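Robot Learning from Demonstration
Handout 6: Teaching by Hand, Teaching by Wire
Revised 4/28/23. Replaces the version with the upside-down diagram.

1. Where we are

Last week we wrote down, as a program, how to pick up a block. It took the class 268 lines and the block was a cube. This week we stop telling the robot what to do and start showing it, which is how most of you learned to tie your shoes. The trade is simple: you write less code and you spend more time at a table moving small objects back and forth.

A demonstration, for our purposes, is a recorded sequence of what was sensed and what was done about it. Everything below is a question of who does the doing, and what they are holding at the time.

2. Three ways to show

Kinesthetic teaching. You grab the arm and push it through the motion. The joint readings are exactly the robot's own, so there is nothing to translate. The drawback is that your hands and elbows get into the camera view, and the policy may conclude that elbows are part of the job. Arms are also heavy. Students who volunteer for the Wituria arm tend to volunteer once.

Teleoperation. You sit somewhere else and drive, using a leader arm, a joystick or a headset. The view stays clean and the robot stays within its own limits. You will have no sense of touch to speak of, and you will be slow. On our bench (the Starkico setup, room 43) a person who can pick up a grape without thinking needs a good part of an afternoon to become merely bad at it.

Hand-held grippers. You carry the robot's fingers around without the robot. The camera rides on the tool, so it sees more or less what it would see at the end of an arm. It's fast, it's portable, and you can feel when you are squeezing too hard. The price comes later, when you find out which of your graceful wrist motions no arm in the building can reproduce.

3. What the wrist camera gets, and what it misses

It gets the fingers, always, in the same place. This is useful: the gap between the pads is a ruler you never have to calibrate twice. It gets the contact point up close. It gets the background too, whether you wanted it or not, so a policy trained over one tablecloth may turn out to be quite attached to that tablecloth. Change the cloth between sessions.

It misses force. A firm pinch and a gentle one can look the same on video, right up to the moment they don't. It also tends to miss whatever the fingers are hiding.

4. Why we use fruit

Blocks forgive everything. Fruit is round, rolls, bruises, and no two pieces agree on a size. Fruit with a stem offers two places to grab, and your demonstrations should pick one on purpose. If half your recordings take the stem and half take the body, a policy that averages them will close neatly on the air in between. The literature calls this multimodality. The lab has other names for it.

With two grippers, decide before you start which hand goes first. Then go in that order every time, including when you're bored.

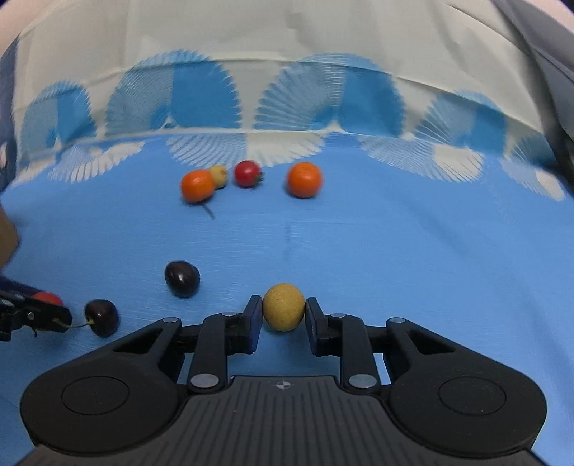 5. Lab assignment

Work in pairs. Each pair records 65 demonstrations with the hand-held tools and then repeats the task by teleoperation until the hour runs out, which will be sooner than you expect.

- Start every demonstration with the fingers open and clear of the table.
- Move at one steady speed. Hesitation gets recorded and the robot will learn to hesitate, with great fidelity.
- Keep the fumbles, in a separate folder. We need them for Handout 7.
- Rearrange the objects each time. Sliding one piece an inch to the left -- a popular technique -- does not count.
- Don't eat the data until it has been uploaded to Wikbridge.

Write up, in 2 pages, where your two sets of recordings differ. "The second set is worse" is probably true and will not earn full credit.

6. Reading

Říha notes, chapters on retargeting and on action averaging. Skip the appendix; it's being rewritten and should be readable by July.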